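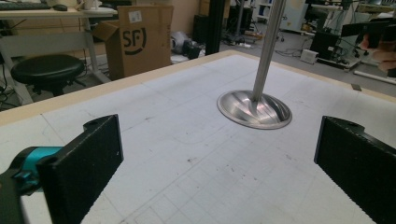
2021-03-30

Mevside College Foundation names new head of giving

For immediate release

Efthymia Stergiou joins the Mevside College Foundation as Head of Giving. She takes over from Julián Tejada, who retires in August after 18 years in post.

Efthymia comes from the Ridgeway Trust, where she looked after legacy gifts and the regular donor programme. Before that, four years at Kester College in alumni relations. She will lead a team of 4 and report to the Director, Macarena Casado.

First job — the bursary appeal. Last year 219 students applied for hardship support and the Foundation was able to help 200 of them. The aim is to cover every eligble applicant from next autumn.

"Julián leaves us in good shape and I'm glad to have Efthymia on board," said Macarena Casado. "She knows donors and she knows students. Both matter here."

Efthymia said: "I was a bursary student myself, so this one is close to home. Looking forward to meeting our supporters, by phone for now and in person as soon as we can."

Donors with a current pledge don't need to do anything, all arrangments stay as they are.

Press contact: Timo Reuter, Communications, Mevside College Foundation. Interviews on request — mornings best.

Ends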